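Two-armed kitchen robot takes shape in Hikcombe workshop

December 2020

Members of the Hikcombe shared workshop are teaching a two-armed robot to work with steamed buns. The project is called Vilik, and it has been built in the evenings since March, in the room behind the wood store.

The arms were bought second-hand, and the group has spent 368 pounds on the rest, mostly for cables and for parts of the hands. The steamer is an ordinary electric one with a steel basket and a glass lid. The task is to move the buns between the basket and a plate, and to handle the lid -- this last part is still the most difficult.
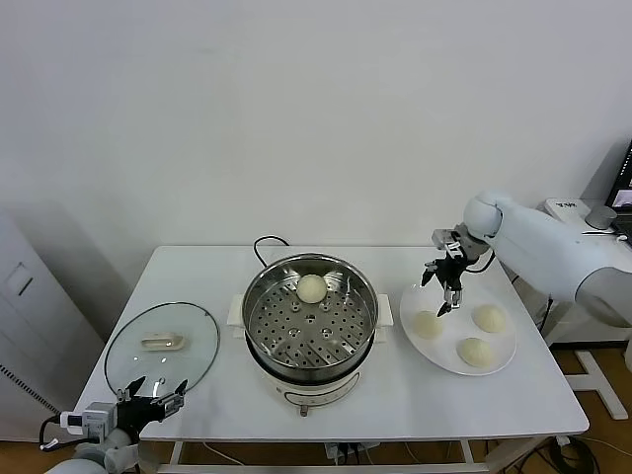 Yu-ting Liao says that the buns were her idea, and that she now regrets it a little. A wooden block forgives you, she explained, but a bun keeps the mark of every finger, so the group had to go back and make the grip much softer. She would like to see the whole task done without a person touching the keyboard before she calls it finished.

The control program is named Prondico and was written by the members themselves. At present it has 47 saved movements, and many of them must be corrected by hand when the plate stands in a different place. The left arm takes care of the lid, the right arm takes care of the buns. Both can be stopped with one switch, and the workshop rules ask that a second member is always in the room while the arms have power.
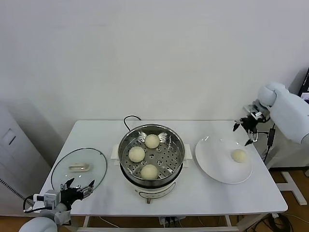

WORKSHOP NEWS

The group will continue on two evenings a week during the winter. Members who wish to help should write their name on the list at the door. Experience with robots is not necessary, but patience is welcome, and so is anybody who can solder small connectors.

Because of the present rules on visitors there will be no open evening this month. A short talk on the project is planned for the spring -- the date will be put on this page when it is fixed.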